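Quick one before the bus. Went to the open evening at the Wulden unit last night, the one where the Tamihana lot talked about their bowel screening pilot. Packed. No chairs left by seven.

So. 2567 letters sent out, 286 kits back in the first month. Someone near me tutted at that but I thought it was alright for a cold start? They're adding a text reminder in July, which I could have told them to do for free.

Then a long bit on Clolel, the trial drug. Still early. 155 patients and 2 hospitals, and the speaker was very careful not to promise anyhting. Good. I've sat through enough talks where they do.
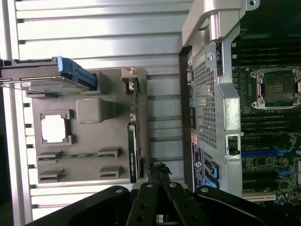

Best question of the night was about travel. If the trial is run from Lulard and you live out our way it's two buses and a walk, and you're ill. They said they'd look at it. Hmm. Wrote it down so I can nag.

Tea was dreadful, biscuits fine. I'll type up my notes on the diet part when I get a minute, theres a lot of it and my handwriting is awful.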